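Prutby for New Members: Your Questions

What is Prutby, then?
We're a friendly membership for people running small businesses (or dreaming of one!), with 1,761 members swapping advice, contacts and the odd bit of moral support, whatever it is they make or sell.
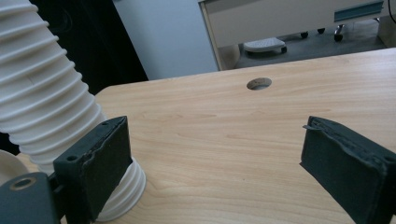
How much does it cost to join?
Membership is £27 a month, and you're welcome to stop whenever you like, just drop us a line before your next payment.

When can I talk to a mentor?
Our mentors are online every Thursday evening, so do pop in and say hello.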